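3.2 Collecte des démonstrations

Le protocole tient en une phrase, et nous avons mis deux versions à l'admettre : une personne tient la pince à la main, exécute la tâche, repose la pince, recommence. Aucun bras n'intervient à ce stade. La première version, rédigée au mois de mai, comptait onze pages et prévoyait une procédure d'arrêt d'urgence pour un opérateur humain, lequel s'arrêtait très bien tout seul à l'heure du déjeuner.

Le jeu Pladier réunit 550 démonstrations retenues sur les 700 enregistrées. Les 150 rejets se répartissent entre les pertes de suivi de pose, les gestes interrompus et une catégorie que l'annotateur a intitulée « hésitation philosophique » : la pince s'approche de la poignée, s'en éloigne, y revient, puis l'épisode s'achève sans que rien n'ait été saisi. Nous avons conservé l'intitulé dans les métadonnées, faute d'en trouver un plus exact.

La tâche de référence porte sur un four de table. Elle a été choisie pour ses difficultés modestes mais cumulées : une porte vitrée qui renvoie les couleurs de la pièce, des boutons ronds que deux doigts parallèles n'aiment guère tourner, et un aliment qui s'effrite lorsqu'on le serre avec conviction. La consigne donnée aux opérateurs ne précise ni la vitesse ni l'angle d'approche. Masaru Nomura, consulté sur ce point, préconisait une trajectoire imposée ; les 13 essais réalisés selon sa méthode sont d'une régularité admirable et n'ont rien appris d'utile à la politique, qui échouait dès que le four était décalé de la largeur d'un doigt.

La pose de la pince est estimée par odométrie visuelle à partir de la caméra embarquée, et l'ouverture des doigts par les marqueurs carrés fixés sur leurs platines. Le champ très large de l'objectif garde les deux doigts et l'objet dans la même vue jusqu'au contact (figure 1).

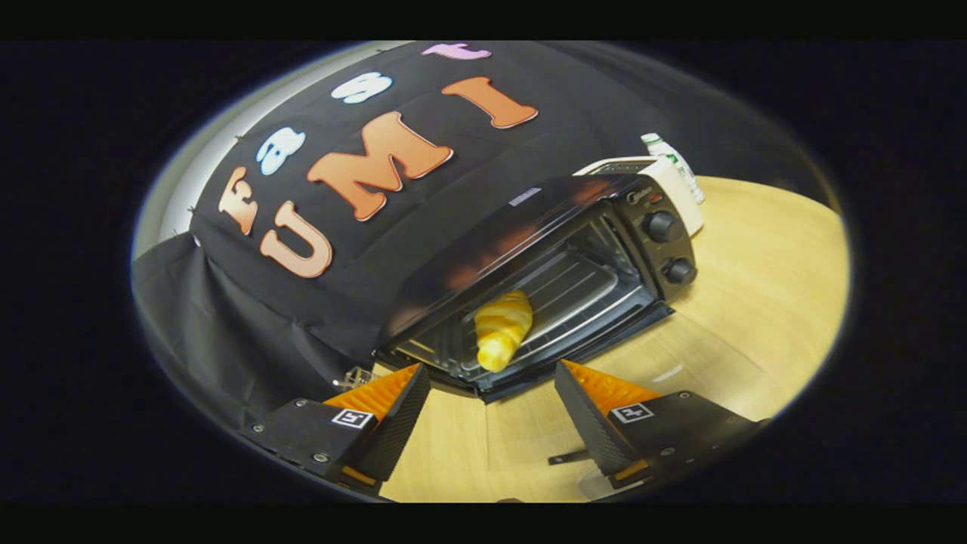

Figure 1. Vue de la caméra embarquée, face au four. Un croissant repose sur la grille, derrière la porte vitrée.

Reste la question de l'arrière-plan. Un décor trop typé risque de servir de béquille à la politique, qui apprendrait à reconnaître une table au lieu d'une poignée. Nous avons donc réparti les épisodes entre 2 postes, Mendoza et Pomiden, dont les fonds et l'éclairage diffèrent, et réservé le second à l'évaluation. L'écart de performance entre les deux est discuté en section 5, avec la sobriété qui s'impose. Les épisodes sont ensuite rééchantillonnés à cadence fixe et segmentés à la main par Ayane Morikawa, dont les annotations font foi en cas de désaccord avec le détecteur automatique de contact.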